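# Budget d'équipement : état de la réflexion au 17 janvier

La présente note fait suite à celle de décembre, dans laquelle j'exposais les raisons de renoncer, pour cet exercice, à l'achat d'un second bras. Plusieurs lecteurs ont demandé le détail du raisonnement. Je le donne ci-après, avec les réserves qui s'imposent à un budget personnel.

## Le périmètre retenu

L'objectif demeure le même : constituer un ensemble de démonstrations de rangement d'objets courants, enregistrées à la main au moyen d'une pince instrumentée. Le bras destiné à rejouer ces gestes relève d'une seconde phase, dont le financement n'est pas acquis. Il a donc été décidé de séparer les deux enveloppes, de façon à ce qu'un retard sur la seconde n'immobilise pas la première.

La première enveloppe comprend la pince, ses pièces d'usure, le stockage des données et les petites fournitures. Le devis de Lustero, reçu avant les fêtes, s'élève à 1872 euros hors frais de port. Celui de Bruvitz était inférieur, mais il excluait les doigts de rechange et ne mentionnait aucun délai de réparation. Trinh Tăng, qui a utilisé les deux modèles, m'a conseillé de ne comparer que des offres ramenées au même contenu. Une fois ce travail effectué, l'écart tombe à près de 40 euros, montant qui ne justifie pas de renoncer à l'atelier de réparation de Lustero.

## Les postes sous-estimés

Trois lignes avaient été mal évaluées dans ma première version.

- **Pièces d'usure.** Les patins des doigts se remplacent plus souvent que prévu. J'inscris désormais 200 euros pour l'année.
- **Stockage.** Les séquences doivent être conservées en double. Le second disque figurait en option ; il passe en dépense ferme.
- **Temps d'annotation.** Thảo Mạc a accepté de relire une partie des séquences. Ce travail sera rémunéré, et la ligne correspondante ne sera pas utilisée comme variable d'ajustement.

J'ajoute une provision de 10 % pour imprévus, calculée sur l'enveloppe entière, port compris. Hòa Trình la juge trop faible. Je maintiens ce taux jusqu'à la révision de mi-exercice, après quoi il pourra être relevé si les pièces d'usure dépassent la prévision.

## La question de la location

Sosham propose une formule mensuelle, maintenance incluse. Elle convient à une campagne courte, avec des dates connues. Mes séances dépendent des soirées disponibles et s'étalent sur l'année entière ; la location deviendrait plus coûteuse que l'achat avant l'été. J'ai toutefois conservé l'offre pour la seconde phase, pour laquelle un essai préalable du bras me paraît indispensable.

## Calendrier des engagements

La commande de la pince sera signée dès réception du devis rectifié, la première version ayant omis la valise de transport. Le disque suivra. Aucune somme ne sera engagée pour le bras avant que les premières séquences aient été relues et que Tâm Hầu ait rendu son avis sur leur qualité.

Les observations sur les montants peuvent être laissées en commentaire, de préférence avec le devis à l'appui.

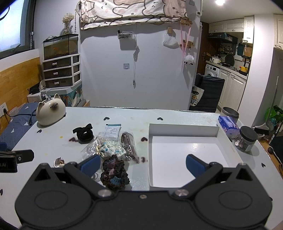 Faut-il prévoir le budget de maintenance dès l'achat d'une pince ?

Il est préférable de l'inscrire dès la commande, sur une ligne distincte du prix d'achat, en y incluant les pièces d'usure et les frais de port des réparations.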